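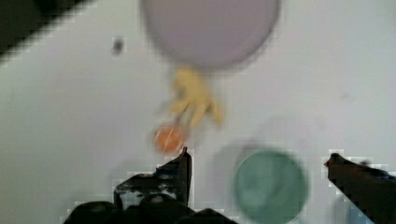 Teaching by remote: arm keeps missing the ball

Posted in Home Robotics, 27 November 2018
3,406 views

I'm showing my arm one job by remote control: pick up the small orange ball, put it on the purple round thing. I've driven it through 30 runs with the Jarnow handset. When I let it play on its own, it glides over, closes its fingers a little to one side of the ball and lifts a handful of air with great confidence. Do I need more runs, or better ones? The wrist camera picture is mush, if that matters.

Flenov191
Are you steering by the wrist picture or by looking at the table? If you're watching the table, you know things the arm doesn't. Throw those runs out and drive from the screen only. You'll be terrible at it for an evening. Also move the ball between runs. I left mine in one spot for most of October and trained a very expensive habit.

Paracha
get a better camera

drirus_owner
Mush is survivable if it's the same mush in training and playback. Check that the picture settings match. Then look at how you close the fingers. I used to hover, fuss, back off and try again, and my arm learned the fussing beautifully. I kept 8 clean grabs, deleted the rest and built up from there. It still hovers a bit before it commits, but so do I.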